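Two arms coming to our sorting room – what happens to the sorters?

Posted by Elba Retamal

I sort donated clothes at the Hanrahan depot. In March we get a two-arm cell like the one they are trying out at Rerkside. Management says no jobs go, but the work will change. Has anyone been through this?

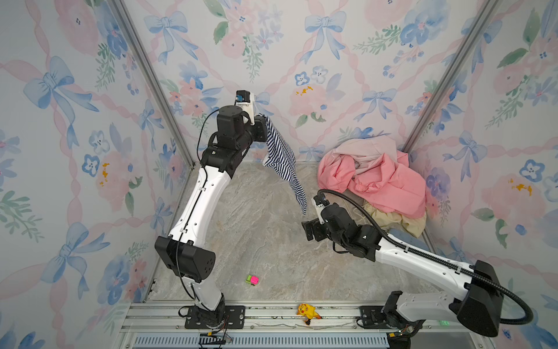
Left arm with a striped piece, pink pile still in the corner

We handle 400 pieces a shift by hand now. I want to know what my day looks like after.

Ulises Navarrete

We got ours two years ago. No one was let go, but two people moved to other rooms and didn't like it.

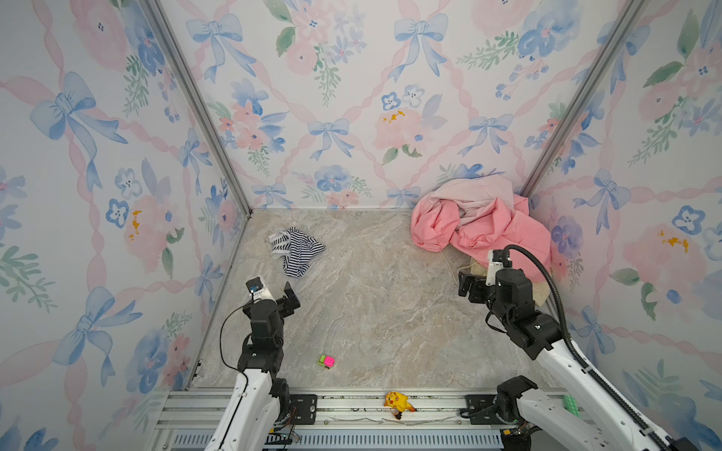
Most of my shift now is loading, checking and stepping in when a piece gets dropped or snagged. It is easier on the shoulders and harder on the patience. Ask for the new duties in writing, and ask who gets called when it stops – with us it was always the nearest sorter.

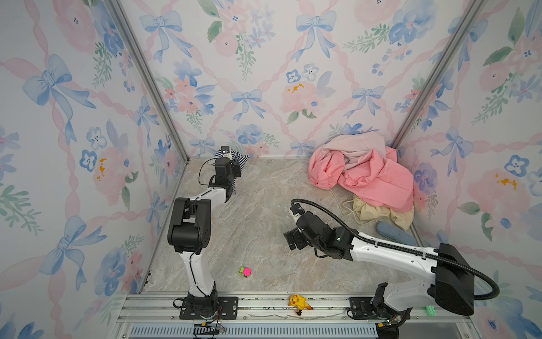 Striped cloth in the left gripper, clothes heaped at the right

Also ask about the quota. Ours went from 87 to 100 bags with the same crew.
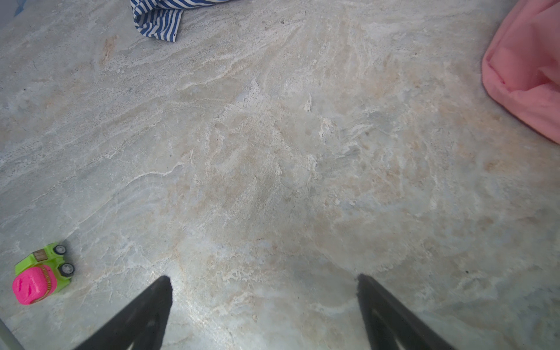
Rinness_days

Same here pretty much. Get the training on paid time. The pay grade didn't change for us and it should have.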